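Speaker notes – Go club robot project, Lovthorpe open evening

Start slowly, people will still be finding chairs. Say hello and thank Hedvig Forsberg for letting us have the hall until nine.
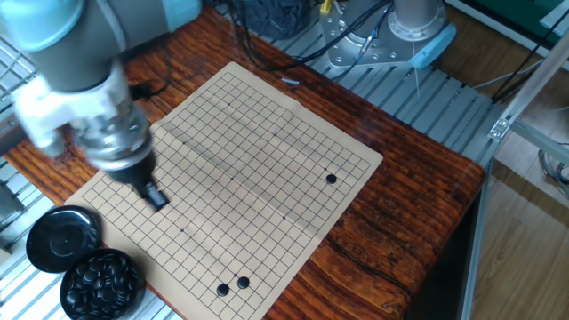
So, we're the Go club, and for most of this year we have been trying to teach an arm to put a stone on a point and leave it there. I thought this would take us until October. (Pause, Henrik will laugh.) Placing a black stone neatly is harder than choosing where it should go, and any of you who have played with cold hands on a wobbly table will know that already!

Tell the paper board story. We began with a lovely thick wooden board from Kovács, but it was heavy and we kept wanting to shift things about, so Boglárka Kocsis brought in a printed paper one. It folds up, it goes in a school bag, and it has a crease in it. The crease matters more than you'd think – a stone set down on a slope likes to slide, and the arm has no idea that it has slid.

Then the numbers, and don't rush them. We logged 2,617 placements over the spring, and 2,216 of them landed where we'd asked. Osaze Edet kept the log and will happily show you his spreadsheet, all of it, if you let him.

Explain the practice drill. Each pair gets 40 minutes: one person calls the point, the other watches the arm with a hand near the stop button. We swap halfway. Mention that the younger ones are better at calling than I am.

If there's time, do the bit about neighbours. A stone out on its own is easy enough. Two close together on the diagonal is where we get nervous, as the second can nudge the first.

Next term: the Faltercombe meet, where we have to place 50 stones without a person touching the board. Ask for spare sets of stones. Questions, then tea at the back with Etelka Bodnár.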